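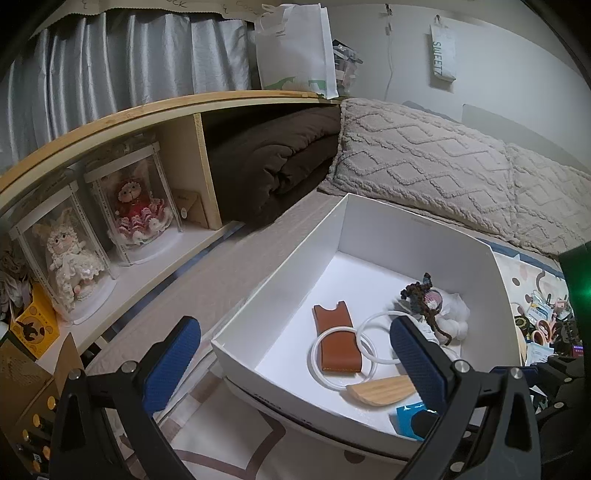 *Mixed tray: leather sleeve, white rings, odds and ends.*

**Ticket:** Labels print blank or shifted after Lengyel update
**Opened:** 2nd November
**Status:** Open (was "Solved" for one afternoon, reopened by me)
**Setup:** Tarnetti label printer on USB, Lengyel stock app, one laptop, craft supplies shop in Poltutthorpe

### What happens

I send a batch of bin labels from Lengyel. The first few come out fine. Then the text starts creeping up the label, and after a while I get error 181 and a run of blanks. If I turn the printer off and on, it behaves again until the next long batch.

Vunismont (they sell both the printer and the app) answered that this is "usually a media issue." Maybe. I've used the same labels from the same supplier since January and they printed straight until the app updated itself. I'll test it anyway so we can cross it off.

### Test 1: different roll

Opened a new roll from another carton. Ran the sensor calibration from the printer's own buttons, as asked. Printed a batch of 200.

Result: same creep, same error 181. The calibration page itself looked perfect, which doesn't tell me much, as the calibration page always looks perfect.

### Test 2: clean the head and roller

Alcohol wipe on the head, lint-free cloth on the roller, waited for both to dry. There was a bit of gray dust and nothing you'd call a blockage. The reply suggested craft fibers get into printers in "environments like mine." The printer lives in a closed cabinet away from the yarn, but fine, it's clean now.

Result: no change.

### Test 3: print without Lengyel

I exported the same labels to a PDF and printed from the ordinary viewer. All 200 came out straight, with no error. Same roll as Test 1, same cable, same port.

I'd have thought that settles the media question. The ticket got marked "Solved — workaround found" on the strength of it. A PDF export drops the bin codes and I have to type them back in by hand, so I reopened it.
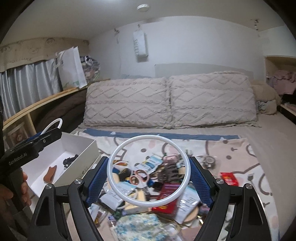
### Test 4: driver reinstall

Removed the Tarnetti driver, restarted, installed the one linked in the ticket. The link goes to the same version I already had. I pointed this out and was told to reinstall it regardless.

Result: the creep starts a little later in the batch. I wouldn't read much into that. I ran it again and it started early.

### Test 5: smaller batches

Set the batch limit in Lengyel to 50 under Preferences > Output. No creep and no error. Tried 100, also good. At 200 it's back.

So it looks to me as if the app adds a rounding error to the label height each time and never resets it until the job ends. I can't prove that from here. What I did find is that the height field now reads 1.98 when I type 2 and save. It wasn't doing that before the update, as far as I remember, and my old printed settings sheet says 2.

### Reply to Vunismont

You asked for the materials the failed labels were meant for, to "understand the use case." They're for mixed bins: leather pieces, rings, trims, small wood parts. The labels are plain black text with a bin code and a short name. No logos, no color, no barcodes. 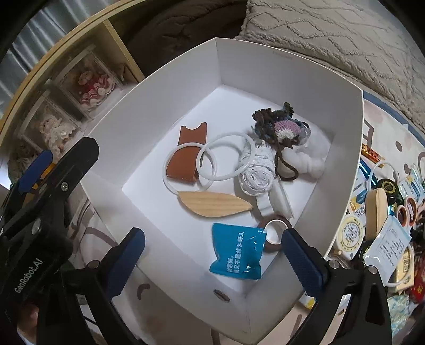 *Mixed craft materials in the large white box, brown leather piece on the left.*

I don't see how the contents affect the label height, but you have them now.

Still waiting on:

- whether the height field rounding is a known fault
- an installer for the previous Lengyel version, which I've asked for twice
- credit for over 400 spoiled labels

Please don't send the calibration steps again. I've done them on both rolls. I'm leaving the batch limit at 100 for now and will add to this ticket if the creep shows up at that size.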